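Cleltden | Automação de tarefas domésticas e de oficina

18 de dezembro de 2020

1/ A Cleltden publica hoje o balanço do projeto Plorka, dedicado a uma pergunta recorrente: as máquinas já conseguem assumir as pequenas tarefas da casa e da oficina?

2/ O trabalho incide sobre gestos simples de mesa, como pegar, pousar e arrumar, executados por pessoas com garras manuais equipadas com marcadores.
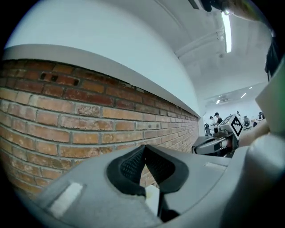
3/ Até à data foram registadas 1.781 demonstrações, de um total previsto de 2.000. Destas, 945 dizem respeito à arrumação de objetos pequenos. As restantes repartem-se por tarefas de bancada.

4/ Os objetos rígidos e de forma regular são os que o sistema aprende com maior segurança. Os materiais flexíveis continuam a exigir supervisão permanente.

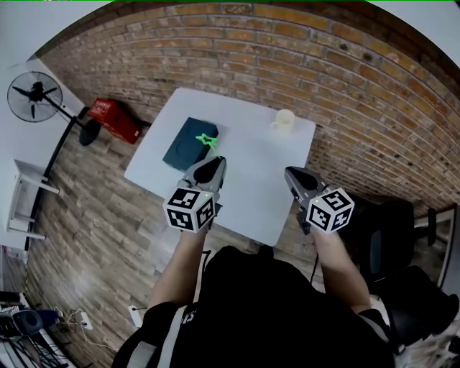 5/ A Utix, responsável pela avaliação, realizou 30 ensaios autónomos por tarefa. O relatório recomenda que nenhuma aplicação doméstica seja anunciada nesta fase. A Cleltden subscreve essa recomendação.

6/ Na oficina MacDonald, o calendário mantém-se: a instalação do primeiro posto de triagem de peças está prevista para janeiro, sempre com operador presente.
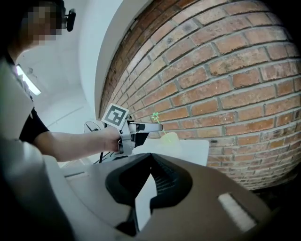 7/ Uma máquina pode hoje arrumar uma mesa sem ajuda?
Por enquanto, apenas em condições preparadas, com objetos conhecidos e uma pessoa por perto para intervir.

8/ O relatório completo será enviado às entidades parceiras. Os pedidos de esclarecimento devem ser dirigidos por mensagem a esta conta.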